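Werkstattbesuch in Jarnau: ein Tischroboter im Eigenbau

Die offene Werkstatt Kivau liegt im Hinterhof einer früheren Druckerei in Jarnau, Zugang über die Laderampe. Im September war der Bau zum ersten Mal für Besucher zugänglich. Ich war ab 14 Uhr dort und habe mir vor allem die Greiferanbindung und die Kalibrierung angesehen. Beides wird in Bauberichten meist in zwei Sätzen abgehandelt.

Das Projekt heißt Hulura. Ziel ist ein Arm, der Geschirr und kleine Küchenutensilien auf einem Tisch umsetzt, ohne dass für jedes Teil eine eigene Aufnahme gebaut wird. Den mechanischen Teil betreut Misaki Ogura, die Software stammt überwiegend von Naa Owusu. Der Arm ist ein Industrieprodukt, der Rest ist selbst konstruiert: Adapterplatte, Kabelführung, Ablaufsteuerung. Für die Kleinteile ohne Arm und Rechner nennt die Projektliste 589 Euro.

Der schwierigste Fall ist laut Ogura der flache Teller. Die Finger müssen den Rand von der Seite fassen, der Abstand zur Tischfläche ist klein, und ein Höhenfehler von wenigen Millimetern führt entweder zum Aufsetzen oder zum Abrutschen. 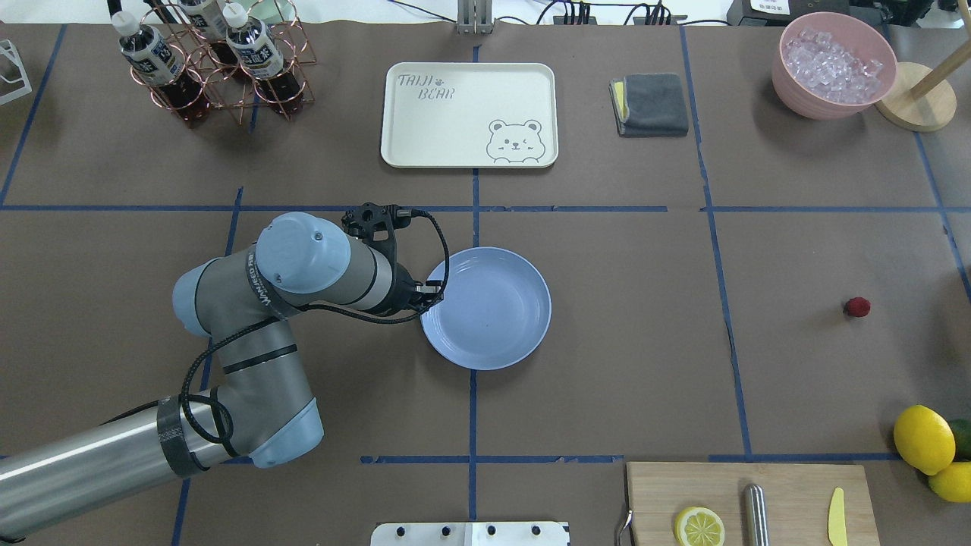 Owusu wandte ein, der Teller sei in erster Linie ein Softwareproblem: Solange die Anfahrhöhe fest eingetragen sei, helfe auch ein besserer Finger nichts, und die Werte müssten nach jedem Umbau am Adapter neu bestimmt werden. Ogura ließ das nur halb gelten. Die Nachgiebigkeit der Halterung sei bisher nicht vermessen.

Zur Kabelführung: Das Greiferkabel läuft außen am Arm und ist mit Klebeband fixiert. Das ist leicht zu ändern, begrenzt aber den Drehbereich am Handgelenk. Eine Schleppführung ist gezeichnet, der Druck dauert mit den jetzigen Einstellungen zu lange. Die Steuerung begrenzt die Drehung vorläufig per Software. Wer den Aufbau übernehmen will, sollte diese Grenze als Erstes prüfen. Sie steht in derselben Datei wie die Werkzeugdaten und wird beim Zurücksetzen mit überschrieben.

Die Tischfläche ist mit blauem Klebeband in Felder geteilt. Die Felder dienen als Ablagezonen für die Testreihen, die Kreuzungspunkte als Kontrollmarken für die Kamera am Greifer. Vor jeder Reihe fährt der Arm 4 Kreuzungen an und vergleicht die erkannte Lage mit der gespeicherten.
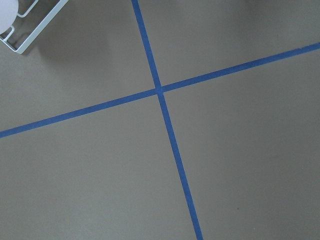 Liegt die Abweichung über dem Grenzwert, bricht das Programm ab und verlangt eine neue Kalibrierung. Ein Durchgang umfasst 50 Greifversuche, danach werden die Objekte von Hand neu verteilt. Bis zu meinem Besuch waren 815 Versuche protokolliert, abgebrochene eingeschlossen. Eine Auswertung nach Objekten fehlt noch. Ich hätte sie gern gesehen, denn eine Gesamtquote sagt bei so verschiedenen Teilen wenig aus.

Die Auswerteroutine nach Wickramasinghe, in der Werkstatt nur »die Wickra« genannt, läuft auf einem gebrauchten Bürorechner unter der Werkbank. Rechenzeit ist nach Angaben der beiden kein Engpass. Störender sei das Licht am späten Nachmittag, wenn die Sonne durch das Rampentor kommt und die Kantenerkennung unruhig wird. Ein Vorhang ist bestellt. 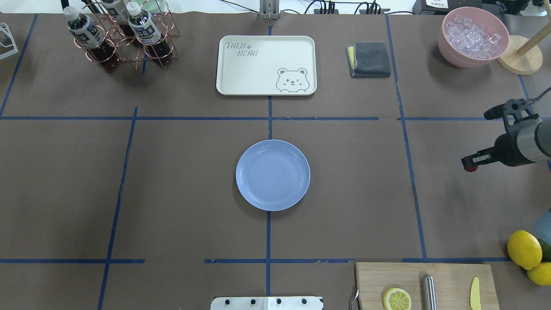 Arbeitstisch des Projekts Hulura, Werkstatt Kivau.

Offen blieb für mich die Frage der Absicherung. Es gibt einen Not-Halt an der Tischkante und eine reduzierte Geschwindigkeit im Testbetrieb, aber keine Abschrankung. Bei Vorführungen gilt ein auf den Boden geklebter Mindestabstand. Für den nächsten Termin ist ein Lichtgitter vorgesehen, das bereits vorhanden, aber noch nicht verdrahtet ist.

Parken auf dem Hof ist nicht möglich. Die Konstruktionsdaten der Adapterplatte geben die beiden auf Anfrage weiter, die Zeichnung der Schleppführung erst nach dem ersten Probedruck.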